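Open day at Grirthorpe: frequently asked questions

When is the open day?
Thursday 9 December 2021. Doors open at the Usmani building at 10 am and the last group goes in at 3 pm.

Do I need to book?
Yes. Places are limited to 50. Book through the Wukano front desk and bring your confirmation with you.

What will be demonstrated?
A two-arm cell sorting small electrical parts into yellow bins: solenoids, circuit boards, wire harnesses and bundles of loose wire.

How long does each demonstration last?
Allow half an hour, including questions. Visitors stay behind the marked line while the arms are powered.

Can I bring my own parts to be sorted?
No. The Pamov control software is set up for the parts listed above only.

Is there parking?
Yes, at the rear of the building. Coaches must be arranged in advance.

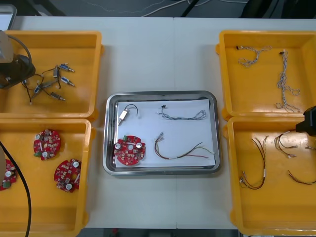

Who do I contact about school groups?
Sheila Marsden. Groups that cannot be placed in December will be offered a date in February.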